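Mayu Ikeda
Notes on refinishing the Marano table, thread. November 2024

1/ The top is brown wood with the grain running lengthwise. Bought used, old finish unknown, so I treated it as film finish until the solvent test said otherwise.
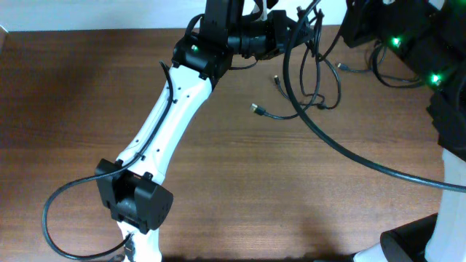 2/ Color is uneven. Redder and darker toward one end, grayer in the middle. I sanded a test patch on the underside before deciding on stain – no stain.

3/ Grit sequence: 80, 120, 180. Stopped there. Hardwax oil doesn't take well on wood polished finer than that.

4/ Oil is Ponden matte, two thin coats, 40 ml each. Wipe off all excess within 15 minutes. Rags go flat outside to dry, never balled up in a bin.

5/ Left it 87 hours before putting anything heavy on it. The can says less. The room was cold.

6/ Someone asked about water rings. Takagi pad, light pressure, with the grain, then a dab of oil. Fixed one in January on the old desk that way, still fine.

7/ Next is the underside, one coat. Skipping it is how you get a cupped top.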